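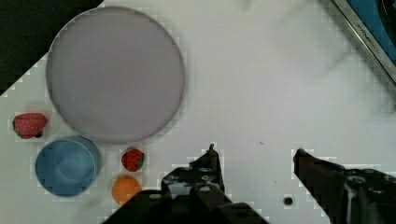 Yoshinori Sekiguchi wrote to us after the last edition that a chapter on backups ought to begin with the restore, and that he had skipped straight to the back half of ours with every class he had taught since, then gone home and told his students to read the front half on the bus. We grumbled over that letter for a good while (it was four pages, and most of it was right) and then we turned the chapter around. So if you have the older book on your shelf and you're wondering where the section on tape has gone, it's still with us, it has just moved towards the end.

Chapter 11
Getting It Back: Backups, Restores and the Time in Between

By the end of this chapter you should be able to:
explain the difference between a copy, a sync and a backup
work out how much data an office can afford to lose, and how long it can wait to get the rest
plan and carry out a test restore, and write up what you found
choose a rotation that suits a small organisation and its budget

Words to look out for: restore point, retention, recovery time, full backup, incremental backup, off-site copy, rotation

11.1 A morning at Woltwood

Let's start with a place you might well find yourself working in. Woltwood is a small firm that draws up plans for decks, pergolas and the odd boat shed, and at the time of our story it kept everything it had ever drawn on one server in a cupboard beside the photocopier. Isamu Honda looked after that server in between his other duties, and he looked after it rather well. He had set up a backup program called Molach to run each evening after the last person left, and every morning at ten past eight there was a message waiting for him with a green tick in it. He liked that green tick. Anyone who has done this sort of job will know the feeling, coffee in one hand, a whole column of ticks going back to last winter, and nothing much to worry about before lunch.

Then one morning in May a colleague opened the folder for a big job and found it empty. She hadn't deleted it, or at least she didn't think she had, and Isamu very kindly told her it didn't matter one way or the other, he would have it back for her before she'd finished her toast. He opened Molach, picked the night before, and went looking for the folder.
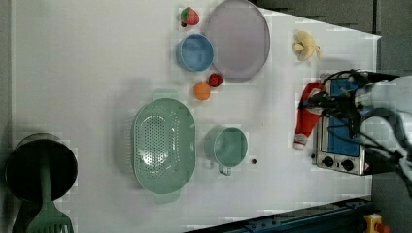

Figure 11.1 Tabletop with toy foods, kitchenware and a robot arm, seen from above.

The folder was there, and there was nothing in it. He went back a night, and then another, and it was the same each time. The folder had been moved to a new drive during a tidy-up some months before, and a shortcut had been left in the old place so that people could carry on as usual. Molach had been told to back up the old place. It had done so faithfully every evening, and what it had copied was the shortcut and an empty folder, and since there was no error in copying an empty folder it had sent a green tick each time to say so.

You might like to stop at this point and think over who, if anyone, had done something wrong. We've put this question to a great many classes and the answers differ more than you'd expect. Some students blame the program, some blame whoever did the tidy-up, and quite a few are very hard on poor Isamu, who was, after all, the only person in the building who had thought to set up a backup in the first place. Our own view is that the job had been left half done, and it was a half that's terribly easy to leave. He had a message telling him that the program had run. What he needed to know was whether the drawings could come back.

In the end the office was lucky. An older copy of most of the drawings turned up on a laptop that had gone in for a new battery, and the rest were drawn again over the next 16 days, with a good deal of cake and some late nights. Of the 94 drawings in the folder, 11 had to be done from scratch.

11.2 Three things that get called a backup

Before we go any further it's worth sorting out some words, because people use them very loosely, and you'll be on the phone one day with somebody who swears blind they have a backup when what they have is something else again.

A copy is just what it sounds like. You take a file and you put a second one somewhere, on a USB stick or another disk or in an email to yourself. There's no harm in a copy, and we make them all the time, but a copy grows old from the minute you make it and it rarely has a label on it that would mean anything to another person.

A sync is cleverer, and for that reason it catches more people out. A sync program such as Drekach watches a folder and keeps a matching one somewhere else, so that whatever happens in the first happens in the second a moment later. This is a lovely thing to have if you work on two computers. It's also a very quick way to

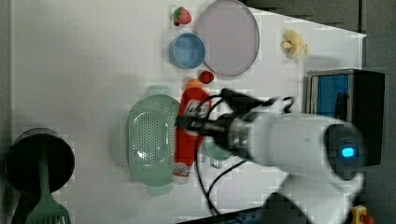 spread a mistake, as you'll have guessed by now, because if you delete a file in the first folder the program will cheerfully go and delete it in the second. Most sync programs keep a bin of some kind so that deleted files hang about for a while (with Drekach the bin is emptied after 30 days, unless you change the setting), and that bin has saved many a person's afternoon. Still, we wouldn't want you to lean on it. A file that goes missing in the autumn and isn't looked for until tax time will be long gone from any bin.

A backup, as we'll use the word from here on, is a set of copies made at different times, kept apart from the original, which you have tried to restore from. You'll notice the last part of that. Plenty of other books leave it off, and Masanobu Morikawa, who taught one of the authors and marked in purple ink, would take two marks away from any student who did the same. It seemed harsh to us then. We've come round to it.

11.3 Two questions to ask before you buy anything

When you're asked to set up backups for an office, you'll probably be tempted to go straight to the catalogue and look at programs and disks, and there's some fun in that, we admit. Please put it off for a day. Go and sit down with the people who do the work, take a biscuit if you're offered one, and ask them these two things in your own words.

The first is how much work they could stand to lose. A dentist's front desk might say that losing even an hour of bookings would be a nightmare. A choir that updates its music list twice a term could lose a fortnight and hardly notice. The answer tells you how often the backup has to run.

The second is how long they could wait to have it all back. People nearly always say "straight away" when you first ask, and it's only natural that they would, so it helps to walk them through an ordinary day and ask what they would do at nine, and at noon, and at four, if the computers were off. Write down what they tell you. You'll find that some things must come back first, and that others could wait until the following week without anyone being very upset.

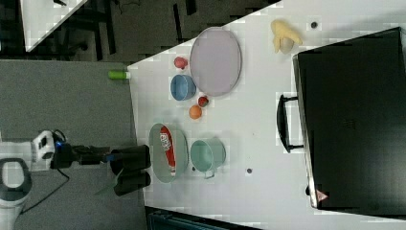 Photo: Hiyori Hamada. Used with permission.

Keep the two answers apart in your notes, for they pull on different parts of the plan. An office may need a backup every hour and yet be quite happy to wait a day for the restore, or it may be the other way about. At Güler, a bakery supplier we'll come back to in section 11.6, the order book was printed out each evening in any case, so the staff could muddle along on paper for a whole day, but they couldn't bear to lose a single order that had come in since the printing. Their plan looks rather different from Woltwood's, and it would be a good exercise to sketch both side by side once you've read the section.

Try it yourself

Pick one folder of your own that you'd be sorry to lose. Find out where its backup is kept, if it has one, and restore a single file from it to a different place on your computer, so that you don't write over the original. Open the file and check that it's the one you wanted. Write down how long the whole thing took, counting the time spent hunting for the password, and bring your notes along to the next class.

If you have no backup to try, write that down as well, and start with section 11.4, where we set one up together from the very beginning using a spare disk.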